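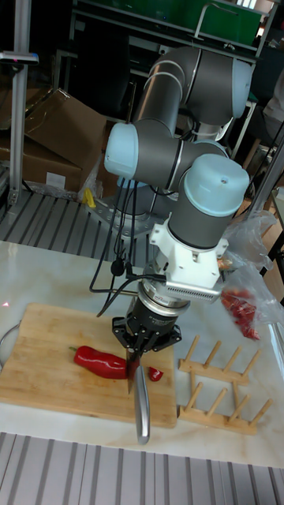

Kitchen Prep Is Still Hard for Robots

Cutting a red pepper takes most home cooks under a minute. For a robot arm it remains one of the tougher jobs in the house, and the latest round of household trials from Purnoment shows why.

The company, which has an office and test kitchen in Zarkville, has been running the same set of chores since August. There are 34 of them. They range from putting cups in a rack to folding dish towels, wiping a counter and slicing vegetables on a board. Each attempt is scored as finished, finished with help, or failed. Up to the end of the last round the team had logged 3,613 attempts, and 1,209 of those were finished with no person stepping in.

That works out to one in three. It is better than the group expected when it began, but it is a long way from something you would leave alone in a kitchen while you went to answer the door.

The easy chores carry the score. Moving a solid object from one spot to another goes well most of the time, as long as the object doesn't bend and nothing else is in the way. Wiping is fair. Folding is poor. Slicing sits near the bottom of the list.

A knife is the main problem. The arm has to hold it firmly enough that it doesn't twist in the fingers, then press down with enough force to get through the skin of a pepper but not so much that the whole thing rolls. People do this with two hands and don't think about it. One hand steadies the food and the other does the cutting. A single arm has no second hand, so the pepper tends to shift after the first cut, and the arm has to look again before it makes another.

Force sensing at the wrist helps. With it, an arm can tell when the blade has reached the board and stop pushing. Without it, the program has to guess from the camera view, and peppers come in too many shapes for that to work well. Soft food is worse. Ripe tomatoes were dropped from the chore list after the second round and may come back later.

Speed is the other issue. The slicing chore allows 10 minutes for one pepper, and a fair number of attempts run out the clock.

The shop floor is further along. Konard, which packs small hardware parts, has had arms loading trays on two of its lines for a while now. The parts are all the same size and they arrive in the same place, so there is very little to figure out. The company still keeps people on inspection and on anything that comes in a bag, because bags change shape every time they are touched.

Athumani, a meal kit supplier, looked at robot cutting last year and went with ordinary slicing machines instead. Those are fast and cheap, and they do one job. An arm makes more sense where the work changes from hour to hour — a home kitchen, for instance — but that is also where it struggles most.

The next round of trials opens on 04/02/2025. Slicing stays on the list, and a two-arm setup will be scored separately from the single arm.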